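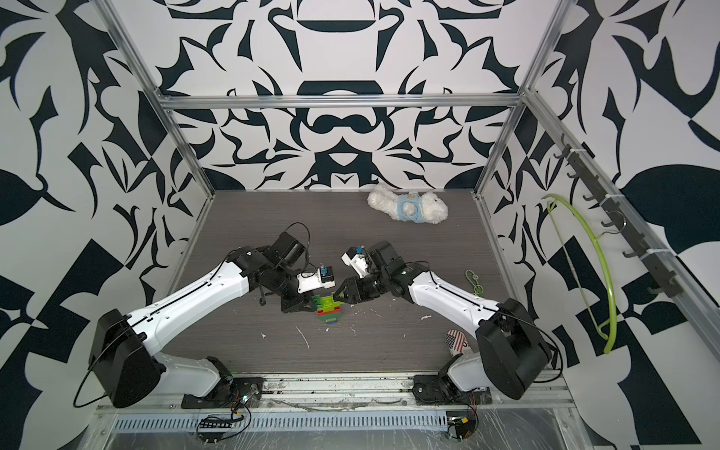

How do you get building bricks apart when they've stuck fast?

Slide the edge of a brick separator, or any flat thing that won't scratch, under the corner of the top brick and rock it gently from side to side until the studs let go. Pulling straight up is the hard way, and it's how most of us end up with sore thumbs.

I've been sorting and rescuing toy bricks for the grandchildren since one wet February, when we inherited a big tub of them from a house sale in Pliturham. Half were jammed together in little lumps of red, green, blue and yellow, and I spent a whole evening with my reading glasses on, getting crosser and crosser. I've learnt a bit since then, so do put the kettle on and I'll tell you how I go about it.

Start with a clear patch of table and a tray with a lip, so the small ones can't roll off and vanish under the sofa. Take one lump at a time. Hold the bottom brick firmly between finger and thumb, get hold of the top one with your other hand, and tip it towards you, then away. A short lump can be stubborn because there's so little to grip, so press it down onto a bigger base plate first and let the plate do the holding for you.

If two thin flat pieces are stuck together (these are the worst, I do sympathise), build a couple of ordinary bricks on the top and a couple underneath. That gives you a pair of handles, and you can lever them apart quite happily.

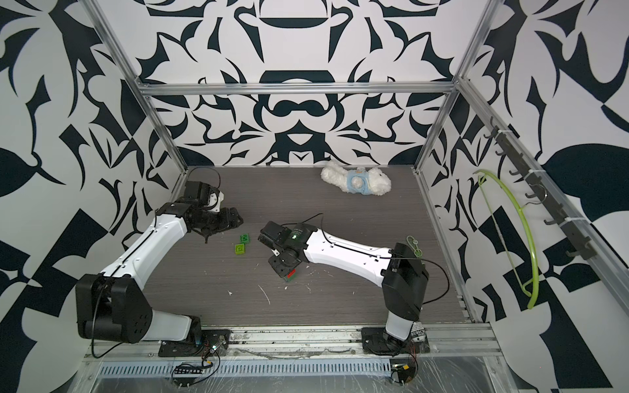

Once they're apart, sort by colour only if you enjoy it. I used to, and then I found that two greens will always look the same under a lamp at night and quite different in the morning. Sorting by shape is kinder to whoever is building next. I keep mine in old ice cream tubs, with the very small pieces in a jam jar.

Grubby bricks can go in a bowl of warm soapy water, never hot. Give them a swish, go round the studs with an old toothbrush, rinse, and leave them on a towel overnight with the hollow side down. Anything with a sticker or a motor stays out of the bowl!

Comments

cosdenmum: The handles trick worked on 7 pairs of flat ones this morning, thank you so much. My teeth are grateful.

Vida: Would you use the same method on the very chunky toddler bricks?

Reply from the author: Yes, Vida, though you can usually just twist those.

Page last changed 11th July | Contact us | Back to top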